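Saturday, late

Came in at nine to get the bread task finished before the weekend got away from me. The plan was simple. Two buns on the mat, one bowl, robot puts both buns in the bowl, reset, go again. We needed 31 clean runs on top of what we had, and I thought I would be home for lunch.

The first fault came before I had finished my coffee. Left hand closed on a bun, started the lift, and the controller dropped the hand. No position, no current, no temperature, nothing. The arm carried on with its move because as far as the arm was concerned nothing was wrong. The fingers stayed shut the way they were, so the bun went along for the ride. I hit the stop, power cycled the hand, it came back, and I wrote it down as a one-off.

It was not a one-off. It happened again on the next run but two, and then twice in a row. Always the left, always close to the start of the lift. The right hand never missed a packet all morning.

Yogesh Kashyap came in around ten and we went through the obvious things. He thought it was the force limit. We had raised it a little on Thursday so the fingers would hold the bun properly, and if the motors were pulling more current than the hand's supply liked, the board could be browning out. That made sense to me, so we put the limit back and ran five more. It dropped out on the second and the fourth. We lowered it again until the hand could barely keep hold of anything and it still dropped out. So not the force limit, or at least not only that.

Then the firmware. The Jisier boards got an update last week and I have been suspicious of it since. Rolled the left one back, which took most of an hour with the loader timing out. Same fault, same place. Rolled it forward again so the two sides would match.

I did the next set with Yogesh on the stop button and me in close, watching the wrist and not the screen. What I should have done at nine.

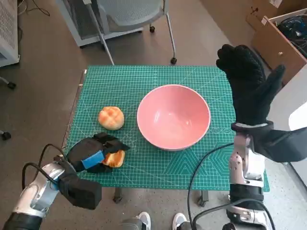 Tamunoemi Ogunleye
Test technician, manipulation bench

The cable is what it was. The one on the left arm loops up to the hand. In the low pose, with the hand right down on the mat and the wrist turned in to get its fingers over the bun, that loop gets pulled toward the connector. It does not look like much. But with the arm stopped in that pose I could put one finger on the cable, push it a quarter inch, and watch the hand vanish from the status page. Let go and it came back. I did it several times so that Yogesh could see it too, and then he did it himself.

With the controller off I took the connector out. One of the latch tabs had cracked, so it was sitting in its socket on friction and good luck. The pins were fine. I don't know when the tab went. My guess is when we changed the glove, which means it was probably me, and I put that in the log.

The part that bothers me is what the arm does when the hand goes away. I had assumed the whole side would freeze. It does not. The arm finishes whatever it was told to do, with a hand on the end of it that can't open and can't report what it is touching. Today that meant a bun going for a short trip. I stand behind this robot most of the day and people reach over that mat to reset the bread between runs. If it had closed on somebody's finger, the only way out would have been the stop button and then prying it open by hand.

I called Meenakshi Bhardwaj at home, which I don't like doing on a weekend, and told her that. She asked whether anyone had been near it, and I said no, nobody was touching the table while it was moving. She wants it written up as a safety fault and not a cable fault, and she's right. The cable is just how we found it. She also said no more runs with anyone inside the tape until the arm stops on loss of the hand. Fine by me.

Yogesh wrote the change after lunch. Hand silent for 200 milliseconds, both arms hold position and the status light goes red. We tested it by pulling the connector on purpose, first with the arms parked, then at slow speed, then at working speed. It held every time. At working speed the arm still travels a bit before it settles, nearly two inches by my ruler, and I don't love that. He thinks he can shorten the wait without getting false stops. That's for next week, with Tihomir Atanasov checking it, as neither of us should be signing off our own work on this.

No spare connectors in the drawer. I looked through all of it. Ordered 3 from Skastard, two for the arms and one to keep. For now the old one is back in with a strap over it and more slack in the loop. I could not get it to drop out by pushing at it, but I've hung a tag on the arm saying not for use and I'm leaving the tag there until the new part is in.

Runs completed today that we can keep: I haven't decided. The ones where the hand dropped out are no good, obviously. The ones in between look clean, but I'd like to check for short gaps in the hand data first. There may be dropouts too brief for me to have noticed. If there are, some of last week's are going to have the same trouble, and Kusum Chaturvedi already has those. I sent her a message so she doesn't start on them Monday without knowing.

To do:
Gap check on the left hand data, back to the glove change
Look at the right connector too, same part, same age
Ask Tihomir about a proper strain relief for both sides
Stop test goes on the morning checklist
Buy more buns, these are getting crumbly

Left at twenty to seven. Power off at the wall, tag on.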